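ok so I promised a thread on packing for the Wedeck trip with only a carry-on. I'm back, I'm unpacked (mostly), I have opinions. Buckle up, it's long

Background: the trip was 13 days in December. Train from Fortin up to Grotlow, then the bus over the hills to Wedeck, which is a tiny town with one bakery and a whole lot of weather. My sister-in-law thought I was nuts for not checking a bag

First thing. The Gostard bag I kept going on about last month? It's good! It fits in the overhead rack on the train and it sort of fits under the bus seat if you're mean to it. The side pocket is useless for a water bottle though, mine fell out on every single curve and rolled to the front

Shoes: wore the boots, packed the flats, never touched the flats. I do this every time and I will do it again

Sweaters: 3. One for being outside, one for being inside, one for sleeping because the guesthouse turns the heat off at night and the radiator makes a noise like somebody dropping spoons

Also please bring your own soap. The guesthouse soap smelled like pine cleaner and so did I for almost two weeks
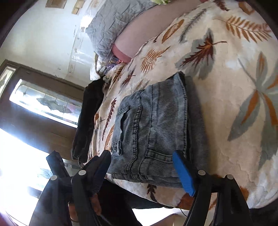
Pants are where I've changed my mind the most. I used to be a two-pairs-of-jeans person and a roller, everything in tight little sausages, and my bag was always a weird lumpy barrel by day two. Now it's one pair of jeans plus thermal leggings. And I fold. Gray denim like this ends up as a thick bundle however you do it, with all those seams stacked on top of each other, so I put it flat at the very bottom of the bag and build up from there. Faded is good for travel too, you can wear faded jeans a lot of days in a row before anybody gives you a look

Leggings under jeans on the bus day, by the way. The heater on that bus blows on exactly one row and it was never my row

Toiletries go on top, in the outside pocket if you can. I learned this from the great shampoo event two years ago and I don't want to talk about it

Money stuff, somebody asked: I took 100 in cash and it lasted way longer than I thought. The bakery is cash only, so is the little museum. Everything else took my card fine

Speaking of the bakery. Get the poppy seed thing. Get there before 9 in the morning or it's gone and you're stuck with the plain rolls, which are ok but come on

Things I packed and didn't use: flats, travel umbrella (too windy), a whole paperback, the fancy neck pillow

Things I didn't pack and missed: slippers!!! tape for my heel, a second phone cable

My step counter says 3572 for the day it snowed and most of that was me walking back and forth to the bakery

Going to do a separate thread on the Grotlow to Wedeck bus because the timetable online is wrong and I stood at the wrong stop for ages. If you're leaving soon, the stop is behind the post office

ok laundry's beeping, more later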